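Sorting the small components, part two

The drawer under my bench had reached the point where finding one part meant lifting out six others. Leads were hooked around terminal blocks, and anything with a shaft had worked its way to the bottom. I set aside Wednesday evening to fix it.

The bins came from Flallthorpe, who sell them singly or in packs. I bought the pack. They are yellow-orange plastic, shallow enough to see into, and the rims are wide enough to write on with a marker. I write on the rim and skip adhesive labels, which lift at the corners after a summer in the garage.

The rule is one kind of part per bin. Small cylindrical components with wire leads go in one. Round red boards go in another, terminal blocks still attached. Anything I have not yet checked goes in a metal tray between the bins, on a white sheet, where a dropped screw shows up.

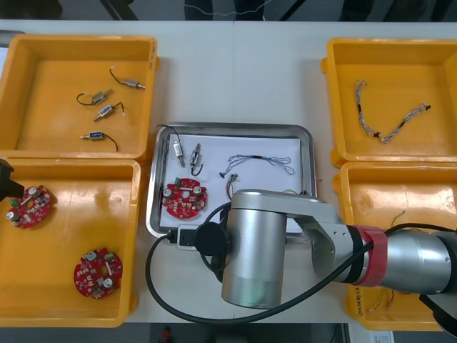
Leads were the slow part. I used to wrap them around the body and hold them with a rubber band, but that puts a sharp bend right at the solder joint. Now I leave them in a loose curve. It takes up more of the bin and I lose fewer wires.

Boards go in a single layer. Stacked, the capacitors on one take the weight of the next, and I have bent legs that way before.

My old inventory spreadsheet had 649 rows. After deleting duplicates it has 625, and I expect to lose another 30 when I get to the Gorar connectors. Those are in a biscuit tin and will need bins with dividers.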